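Häufige Fragen zu Regal, Schminktisch und Aufbewahrung

Wie ist das offene Regal aufgebaut?
Das Regal Wallulard ist weiß und hat offene, quadratische Fächer ohne Türen. Ein Fach ist innen 32 cm breit. Die Innenwände sind ebenfalls weiß, Staub wischt man mit einem leicht feuchten Tuch ab.

Was passt in ein Fach?
Schmuckschachteln, kleine Körbe, gefaltete Tücher, Taschenbücher. Schachteln stellt man am besten hochkant hinein, dann bleibt daneben Platz. Größere Stücke gehören in die unteren Fächer.
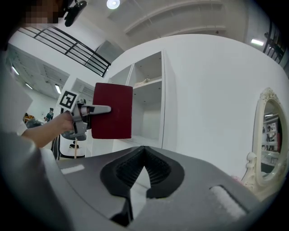 Dunkelrote Schachtel vor dem weißen Regal mit offenen Fächern

Wie pflege ich Schachteln mit Samtbezug?
Trocken abbürsten, immer in eine Richtung. Kein Wasser, kein Glasreiniger. Druckstellen gehen meist zurück, wenn die Schachtel ein paar Tage frei steht.

Eine Schachtel klemmt im Fach. Was tun?
Nicht am Deckel ziehen. Die Schachtel an beiden Seiten fassen, leicht kippen und nach vorn herausnehmen. Hilft das nicht, zuerst die Nachbarstücke ausräumen.

Wie viel trägt ein Fachboden?
3 kg bei gleichmäßiger Verteilung. Für schwere Bücher empfehlen wir die Ausführung Rulix.

Muss das Regal an die Wand geschraubt werden?
Ja. Der Winkel liegt bei, Dübel und Schrauben nicht, denn sie hängen von der Wand ab.

Passt der Schminktisch daneben?
Ja, beide Möbel sind weiß, der Tisch ist verziert und das Regal hat oben eine Bogenkante. Lassen Sie so viel Abstand, dass man an die Fächer herankommt, ohne sich über die Tischplatte zu beugen. 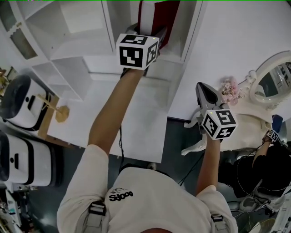 Auf der Platte sollte nur wenig stehen, etwa künstliche Blumen oder eine Schale. Alles, was nicht täglich gebraucht wird, kommt ins Regal.

Wie reinige ich den geschnitzten Spiegelrahmen?
Mit einem weichen, trockenen Pinsel. Das Glas danach mit einem Tuch abreiben und den Reiniger auf das Tuch sprühen, damit nichts in die Verzierungen läuft.

Gibt es Ersatzteile?
Fachböden und Wandwinkel sind ab November wieder lieferbar. Bitte bei der Bestellung die Artikelnummer 181 angeben.

Kontakt: Gidey Wohnmöbel, Kundendienst, Savita Pant | © Gidey | Nach oben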